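Telaso launches washable white finger covers for handling delicate goods

April 2025 – Herkonport

Telaso, the Herkonport maker of covers and sleeves for handling equipment, has today put its first range of soft finger covers on general sale. The covers fit over the fingers of a gripper and are meant for places where hard tips leave marks, such as textile stores, bakeries, ceramics studios and archive rooms.

The range is called Clenlow. It comes in white only, in three lengths, and is sold in packs of 100 or in trade boxes of 1000. Each cover is cut from a thin knitted cloth and pulled on by hand. There is no glue and no clip. A turned hem at the open end holds it in place, and a used cover can be taken off, washed and put back on.

Work on Clenlow started after customers told the company they were making their own covers from glove fingers, bandage and offcuts of lining fabric. Some of these worked well for a day or two and then slipped. Others were too thick, so that small items could not be picked up at all.

"People were already doing this with whatever they had in the drawer," said Hazel Okafor, head of product at Telaso. "We looked at what they had made and asked what annoyed them. Mostly it was slipping, and having to tape things up again halfway through a shift."

The cloth is left fairly loose over the finger. Early samples were cut much tighter and looked neater, but testers found them slow to change and the seams wore through at the tip. The looser cut wrinkles a little along the sides, and Telaso advises users to smooth the cloth towards the base after fitting and to leave the tip without a fold.
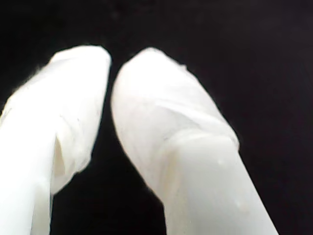
White gripper fingers, with thin white material wrapped over both fingers.

Trials ran until the end of March at the Amarasinghe textile store, which looks after household linen, christening gowns and table lace on behalf of local families and small museums. The store has been in the same building since 1973 and its catalogue lists 1617 pieces. Staff used the covers while moving folded linen between shelves and trays, and kept a notebook of any snags or dropped pieces.

Kumudini Kanagaratnam, who manages the store, said white was the right choice for her team. "If there is dust or a bit of rust on something, it shows on the cover straight away and we change it," she said. "With the grey ones we had before, you would only find out when it was on the next tablecloth."

The notebook also led to one change. The edge of the cloth was shedding small fibres after repeated washing, and these were being found on dark fabrics. Covers made for general sale have a closer knit at the tip. Telaso still recommends checking for loose fibres before each use and trimming or replacing any cover that has started to fray.

Covers can be machine washed at 40 degrees in a net bag and should be dried flat. They should not be tumble dried or ironed. They are not suitable for hot trays, wet glaze or anything with a sharp edge.

Clenlow covers can be ordered from Telaso directly or through its usual stockists. Sample packs with one cover in each length are free to schools, museums and registered charities while stocks last. A larger size is planned – the company expects to have samples ready by the autumn.

Trade orders and samples: Farzana Gamage, sales office, Telaso, Herkonport

Press enquiries: Sunil Majumder, press office, Telaso, Herkonport

Notes to editors

Telaso designs and sews covers, sleeves and liners at its workshop in Herkonport. Cutting and sewing of the Clenlow range is overseen by workshop manager Nazma Fakir.

Ends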